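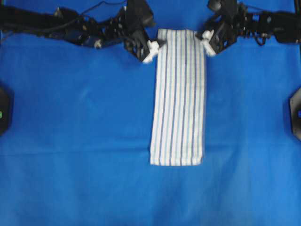

Naledi Buthelezi asked the question three times at the open meeting and says she still has no answer: if the credits are guaranteed to transfer, why won't anyone put the guarantee in writing?

By Zinhle Pillay, Prumard Adjunct and Student Alliance
March 26, 2023

Print this page
E-mail this page

ALLIANCE CALLS ON PRUMARD COLLEGE TO PUT OFF KALTOV COURSE DEAL UNTIL TRANSFER CLAIMS ARE CHECKED

The Prumard Adjunct and Student Alliance is asking Prumard College to delay its planned agreement with Kaltov, a seller of self-paced online courses, until the college can show that the credits students would be paying for are accepted somewhere other than Prumard.

Under the plan, first-year students could take up to three general education courses through Kaltov in place of classes taught on campus. The college has called this "a faster and more affordable path to a four-year degree." The Alliance has read the 308-page proposal and has not found the evidence for either word.

On cost, the proposal compares the Kaltov fee with the full price of a campus course. Most students at Prumard do not pay the full price. They get state grants, and the draft agreement does not say whether those grants can be used for a Kaltov course. Financial aid staff told us in writing that the matter was "under review." A student whose grant covers most of a campus class could end up paying more for the cheaper one.

On speed, the college points to a pilot in which 700 students signed up. It has told the public how many signed up and how satisfied the ones who answered a survey were. It has not said how many finished. We asked for that number in January and again last month. The reply described completion as "a complex measure that depends on learner goals." We think a student who signs up for college algebra has a fairly plain goal.

"I would like to be wrong about this," said Marthinus Mabuza, who has taught writing at the college for eleven years. "Show me the pass rate and the list of schools that take the credit, and I'll read both the same afternoon. What I keep getting is the brochure."

The brochure says that Kaltov courses are "recognized by more than 1,000 institutions." The proposal repeats the line without a source. When Alliance members asked what recognized means, a company representative explained that it includes any school that will look at a transcript and decide case by case. Nearly every college in the country will look at a transcript. Students need to know which ones will say yes, and whether the course will count toward a major or just sit on the record as an elective.

Most Prumard students plan to move on to a four-year school. For them a credit that does not transfer has to be earned and paid for a second time.

The Alliance is not opposed to online classes. Many of our members teach them, and many of our student members could not stay enrolled without them. Our concern is with an outside company supplying the course, the tests and the grading, while Prumard supplies the name on the transcript. Under the draft, department heads would see course materials once a year and could suggest changes. Kaltov would not have to make them.

We are also puzzled by the calendar. The college says the agreement must be signed by May for courses to open in the fall, and that a delay would "leave students behind." The same students have classes available to them now. Lungile Venter, a second-year student and Alliance member, said she was told at an advising session that the deal was already final, which the college denies.

The Alliance is asking the college to do the following before any vote:

- Release the number of pilot students who finished and passed, by course.
- Get written transfer terms from the four-year schools where most Prumard students apply.
- State whether state and college grants will cover Kaltov fees.
- Give departments the power to turn down a course in their own subject.

College officials have said they welcome feedback and have set up a web form for it. The form allows one comment per person and does not take attachments. We have sent our questions by mail as well.

Copies of the Alliance's notes on the proposal, with page references, are available on request. Faculty and students who took part in the pilot and are willing to talk about it, good or bad, are invited to get in touch.

Contact: Xolani Magagula, press officer, Prumard Adjunct and Student Alliance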